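4.2 Viewer letters and the long-running role

The letters were the part of this study we most looked forward to, and they did not disappoint. Over 30 years on air, the Ustmont serial Brendeck drew a steady stream of mail, and the station kept 3,361 letters addressed to cast members. We read all of them. Kennedy and Saithong coded the full set separately, then met to settle the cases where their codes differed.

We had expected viewers to write mostly about plot. They did, but a striking share wrote about what a performer had come to mean on their own street. Samuele Morelli, who played the baker Roto in 600 episodes, was invited to open school fairs, judge cakes and read at two weddings. Many writers used his own name and his character's name in the same sentence, with no sign of confusion. We call this "double address," and it is one of the most delightful patterns in the whole collection!

Clothing came up far more than our first codebook allowed for. Writers remembered a coat or an apron from years earlier, asked where it could be bought, and complained when it vanished from the show. We added a separate code for these passages in March and went back through the letters already read.
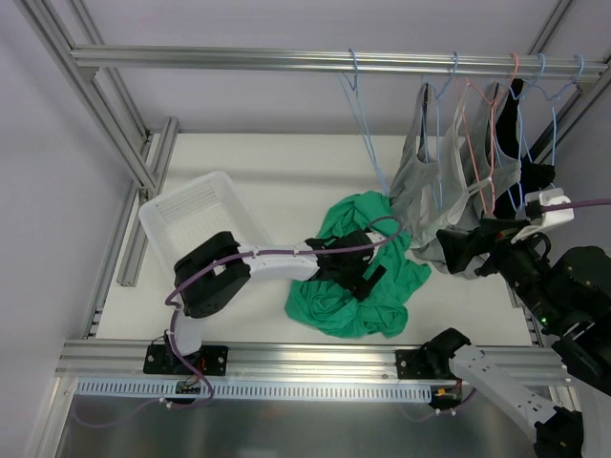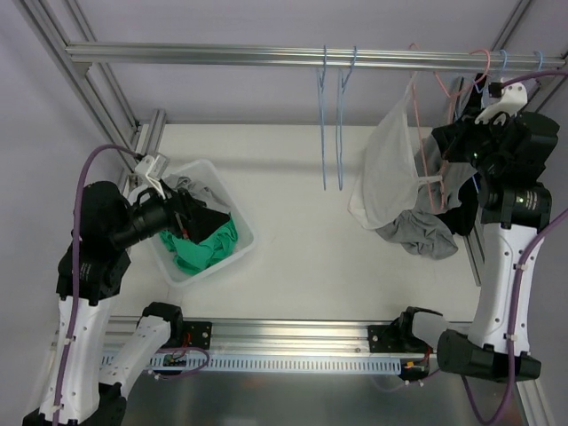
Figure 6. Everyday garments: tops on hangers (first image) and clothing in a bin (second image).

Double address also grew stronger with time. Letters from a performer's first years on the show tend to pick one name and stick to it – usually the character's. Later letters move easily between the two, and often add a third identity, that of the local person who shops at the market or sits on a charity panel. Wiriya's interviews with former cast members support this reading. Several told him that the mail changed in tone once they began appearing at community events.

This matters for how we understand public honors given to serial actors. When the town of Wannasri put Morelli forward for its civic medal, the nomination mentioned his charity work first and his acting second, yet it quoted Roto's best-known line in full. The two were plainly felt to belong together. Section 4.3 takes up the nomination papers in detail, beginning with the six that Luangrath found in the town archive.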